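Wutix Help Desk
Ticket 342: Ferley gift box, lid won't sit down
Status: Closed
Opened by: Sarmīte Grīnberga
Handled by: Finlay Crichton

Sarmīte Grīnberga, 08.52
Hi, bought the Ferley box from you, the big pink one, to send to my niece. Lid will not go down. Goes on at one corner then the opposite one pops up. Pushed it down, went and made tea, came back and it was up again. Needs to go off Tuesday. Everything for it is soft toys and little packets so I can't see what there is to get stuck on.
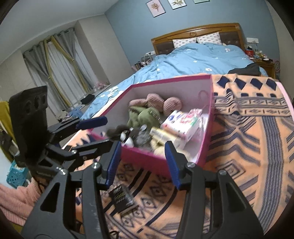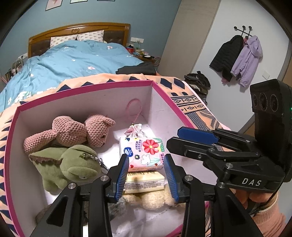

Have tried turning the lid round the other way, no difference. Also tried putting the dusty pink one in feet first and that was worse. Please say if I've got the wrong lid, I did order the small size as well and they came in the same delivery.

Finlay Crichton, 09.13
Hi Sarmīte, thanks for that. Quick ones before we go sending lids about.

Empty box, nothing in it at all, does the lid go on?
Is there a size letter inside the lid? Should be in pencil or stamped, on the inside of one short edge.
How far up does it stick? Finger width, two fingers, more?
Is it going in an outer carton or on its own?

Don't press down on it meanwhile. The corners are glued card and if one goes it won't come back.

Sarmīte Grīnberga, 09.40
Had to take everything out again, it's all over the blanket now.

Empty: goes on but tight, one corner needs a nudge.
Letter: can't find one. There's a smudge that could be an L.
Full: two fingers at the worst corner, nearly nothing at the other end.
Outer carton: yes I got the Elero one to go with it.

I did press on it before I read your message, sorry. Corners look ok.

Finlay Crichton, 09.58
Right, so that's the correct lid. The small one wouldn't go on at all, not even with a nudge. L is what we want.

Tight corner when empty is usually the box not the lid. These come flat and if one wall is folded a touch out the whole top goes slightly diamond shaped. Try this with it empty:

Stand it on the floor, not the bed. On a mattress the bottom bows and the walls lean.
Look straight down. If it's diamond shaped hold the two far corners and ease them towards each other. Gently.
Run a thumb along the fold where wall meets floor, all the way round.
Lid on, lid off, a couple of times.

Then put it back on without anything in and tell me if all the corners go down.

Sarmīte Grīnberga, 10.31
OK done. It was a diamond! Not by a lot. Did the thumb thing, one long side had never been creased properly I think. Lid goes down by itself now when empty, slides and makes that puff of air.

Put it all back in. Still up. One finger now instead of two, so half a win.

Finlay Crichton, 10.44
Good, that's the box sorted. What's left is packing. Tell me what order it went in and what's highest when you look across the rim from the side.

Sarmīte Grīnberga, 11.05
Order was:

dusty pink one (back, on its side)
green dinosaur in front of it, on his side too
cream fluffy one
dark furry one down in the corner
little drawstring pouch in the middle
flowery packet, pale yellow packet under it
card last, it's black with gold writing, not in yet

Highest is the dusty pink one. His head's below the rim but the body comes up above when I let go. Like he's breathing in.

Finlay Crichton, 11.20
That'll be it. The waffly knitted sort of stuffing squashes fine and then comes back slowly, that's why you had a lid on and no lid when you came back with the tea. Nothing wrong with it, just has to be lying so there's nothing firm below it.

Is any part of him on top of something? An arm or leg over a packet, that kind of thing.

Sarmīte Grīnberga, 11.36
Leg goes down the side wall. I thought it was flat on the bottom. Just felt underneath, it's on the bottom but folded over double at the end. Also felt something hard, that's the dinosaur's keychain, some of it had gone in behind him when I repacked.

Finlay Crichton, 11.47
There we are then. Metal chain under a toy lifts him a surprising amount, and it'll mark the inside of the box as well, the white scuffs if you look at it funny.

Repack, please, box still on the floor:

1. Dusty pink one first, at the back, on his side. Leg straight, not doubled. Squash him for a slow ten count and let go.
2. Dinosaur next, back spines to the wall. Bring the chain out to the front and lay it on top of him, or wrap it in a bit of tissue and tuck it beside. Don't leave it underneath anything.
3. Dark one and cream one in the front, lying down, not sitting.
4. Yellow packet flat on the floor of the box. Flowery one flat on top of that. Not leaning on each other, they prop the lid if they're on edge.
5. Pouch last. Fold the cord loop down. If it's stood up against the wall it'll catch in the lid when you slide it on and you will swear at me.
6. Card on the very top, face up.

Leave the lid off for a bit. Then put it on level, both hands, let it drop. No pushing.

Sarmīte Grīnberga, 12.22
Card on top or will it slide about? It's only little.

Finlay Crichton, 12.26
Bit of tissue over the toys, card on the tissue. Or tape it inside the lid with the low tack stuff, not sellotape. Sellotape takes the white off.

Sarmīte Grīnberga, 12.30
ok. Lunch first

Sarmīte Grīnberga, 13.48
It's ON. Flat at every corner. Been on for as long as it took to wash up and it hasn't lifted.

Moved the cream one twice. He wanted to be where the packets are so in the end he's half over the yellow one, is that allowed?

Also now worried about weight, the Elero label says max 1000 g and my kitchen scales only have a small top, the box covers the display.

Finlay Crichton, 14.02
Allowed! If the lid's down the lid's down.

Weight: put a mixing bowl upside down on the scales, press zero, box on the bowl. You can then read the display from the side. Weigh it with the carton on too, the limit is for the lot. If it's over it isn't refused, it just goes on the next price up at Sutherland, so don't go taking toys out for the sake of a few grams.

Sarmīte Grīnberga, 14.25
Bowl trick worked. Under, with the carton. Not by miles but under.

Does the pink box go in the Elero right way up? It's got flaps both ends and no arrow.

Finlay Crichton, 14.37
Either end. Tape the bottom flaps first in an H, one strip down the middle and one across each edge. Ferley box goes in lid up, scrunched paper down all four sides so it can't shift, thin layer over the lid. Not a thick layer, if you overdo the top it presses the lid and you're back to a bowed box by the time it gets there. Write THIS WAY UP yourself, big, on two sides. They do mostly look.

Sarmīte Grīnberga, 14.41
Doing it now. Should I tape the pink lid as well

Finlay Crichton, 14.43
No, ribbon or nothing. Paper holds it.

Sarmīte Grīnberga, 15.10
All in, taped, arrows drawn. Shook it a bit and nothing moves. Is there any chance you could put the thumb thing in the instructions? The sheet just says "fold along lines" and I did fold along the lines.

Finlay Crichton, 15.19
Fair. Have passed on to whoever does the Ferley sheet, to add: crease floor folds fully, check square from above, assemble on hard surface. Can't say when it'll be printed.

Closing this. If the lid lifts again before it goes off just reply on here and it reopens by itself.

Internal note, FC
Cause: one long side not creased, top out of square. Plus keychain under toy and doubled leg. Lid correct size, stamp very faint, could somebody check the rest of that batch for smudged L's. No replacment sent.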